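Prakex Counter Pack, review copy. Notes kept by Simin Zarei and Tanko Okonkwo at Sallwood.

## What it is

Prakex is a paid add-on for kitchen simulation, sold by Plellitus. You get a counter with a sink, a set of food and tableware models, and a library of recorded arm episodes to train or test against. We are reviewing it before deciding whether to renew the licence in July.

## Contents

| Item | Count |
|---|---|
| Episodes | 2689 |
| Food models | 19 |
| Task templates | 11 |

Each episode folder holds joint positions, gripper state, a task sentence and the rendered views. Views are stored as separate files and are not stitched together.

## Sample renders

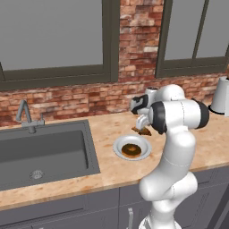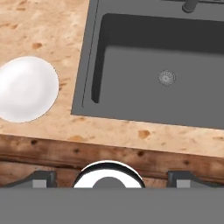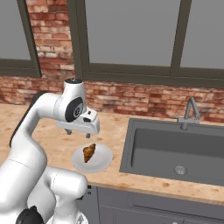
White arm, stone-patterned counter and dark grey sink, rendered in simulation.

## Setup

1. Unpack the archive into `assets/prakex`.
2. Run `check_pack.py`. It lists missing textures by name.
3. Set the licence path in `config.yaml`.
4. Load any template with `load_task.py --name`.

Step 2 takes a while on a network drive. Copy the pack to a local disk first.

## Labels

Task sentences were written by hand and then checked by a second person at Plellitus. Jolene Tawhiri went through 97 of them for us and marked the ones she would reword. Most of her changes are to food names — "bun" and "roll" are used for the same model in places. Her list is in `notes/wording.txt`.

The success flag is set by a script. It looks at the final position of the target object and nothing else, so an item resting half on a rim can still pass. If your work depends on clean placement, write your own check.

## Known problems

- Food models are rigid. Nothing squashes or crumbles under the fingers.
- Water is not simulated, so the tap is scenery.
- Window panes are plain grey unless you supply a background.
- Two templates share the same random seed by default. Behrouz Mahmoudi has reported this and we are waiting for a fix.
- Gripper state is stored as a width in some episodes and as open/closed in others. Use `convert_grip.py` before mixing them.

## Licence

One site, any number of machines. You may publish results and still renders. You may not pass on the models, even in changed form. Trained weights are yours to keep after the licence ends — Hamidreza Alipour has this in writing from the supplier.

## Compared with Tehrani

We also hold the Tehrani kitchen set. It has more rooms, but its counters are bare and we had to add our own tableware. Prakex loads faster on our machines and its file layout is easier to script. Its documentation is thinner, and several options are only explained in code comments.

## Contact

Questions about access go to Simin. Broken files go to Tanko, with the episode number and the name of the view.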